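So I finally caught up on Cedismont, and I have thoughts! If you've been avoiding spoilers, you're safe with me for most of this, because what I really want to talk about is the casting news for the new season.

Word went around last week that Haf Wogan is coming back as the judge. Yes, the same judge who walked off into the fog at the end of season 2 and hasn't been mentioned since (not once, and I was listening for it). The show hasn't confirmed anything, but she was spotted at the read-through in November, and she posted a photo of a coffee cup with the Griltis logo on it. Griltis makes the show. I mean, come on.

My sister thinks she'll get one scene, probably a flashback, and then we'll all be mad. I think she's in at least half of the 10 episodes. You don't bring back the best thing about your first two seasons and stick her in a dream sequence. Then again, this is the show that spent an entire episode on a boat auction, so who knows.

The other rumor is about Sanne Kramer, who was supposed to be leaving to do that space thing, Jakotano. I was really sad about it! She's so funny as the neighbor, and the dinner party episode only works because of the way she keeps putting down her fork. Now people are saying she'll do both, which sounds exhausting, but I'm being selfish and I'd like her to do both please.

I went back and rewatched the pilot the other night to see if it held up. Mostly yes. The hair is a crime and everybody whispers for no reason, but the scene in the courthouse stairwell still got me. I'd also forgotten that Galindo, the lawyer with the awful ties, was only meant to be in that one episode. Imagine the show without him. I'd have quit by episode three.
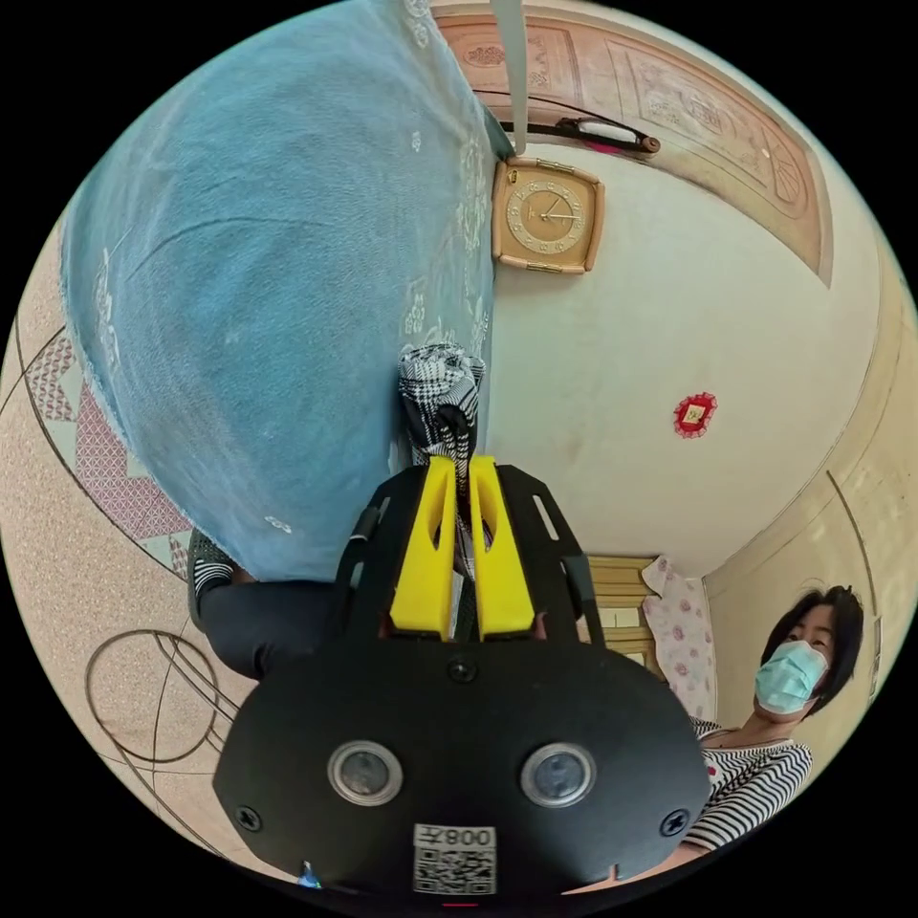
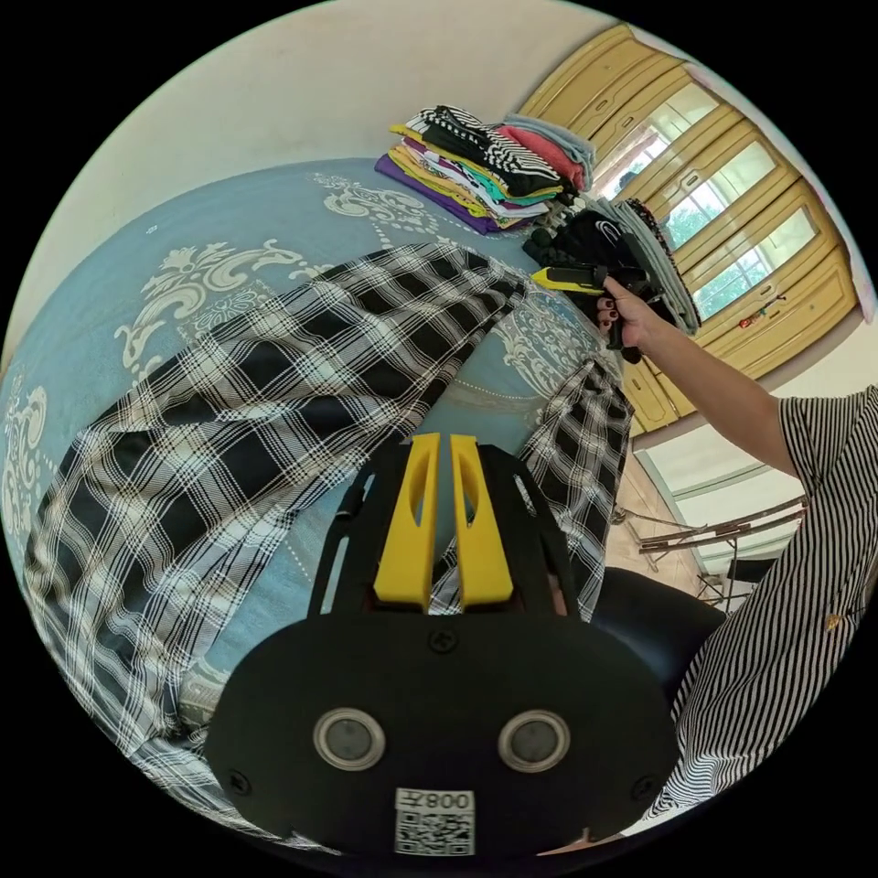 Back to the judge for a minute. What I'm hoping is that they don't explain the fog. There's a fan thread with 114 theories in it (somebody numbered them) and I've read way too many, and every one of them is less fun than just not knowing. Number 17 says she has a twin. Please, no twins.

I'm planning to rewatch season 2 before the new one starts, so if you want to watch along, leave me a comment and tell me which nights work for you. I'm usually on the couch by eight with popcorn, and I do talk through the opening credits.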